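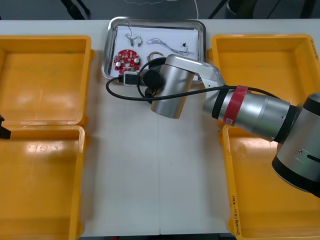

Sorting small electronic parts remains one of the more stubborn manual jobs at Bremunau, and the company has chosen to teach it by demonstration. An operator guides a pair of arms by remote control from a tray of mixed parts to the bins on either side, and each attempt is recorded from start to finish. The contents of the tray are kept deliberately awkward. A round red circuit board is a fairly simple matter for most operators, while the tangle of thin grey wire lying near it calls for patience, and a short harness has to be taken at the right point. Mali Jenkins, who leads the training, asks newcomers to complete 100 practice runs before any of their work is kept.

The collection held 932 accepted demonstrations by April, against a target of 2000. Runs with long hesitations are set aside for review – a slow run may still be a good one, but a doubtful one teaches the wrong habit.

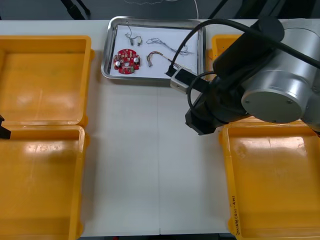

Nerys Skyrme takes a more cautious view of the target, and would prefer fewer runs from a wider range of operators. In her judgement, people who have worked together for months begin to move alike, and the arm learns their shared manner along with the task. Bremunau has agreed to bring in operators from its Vendcombe site for the second half of the programme.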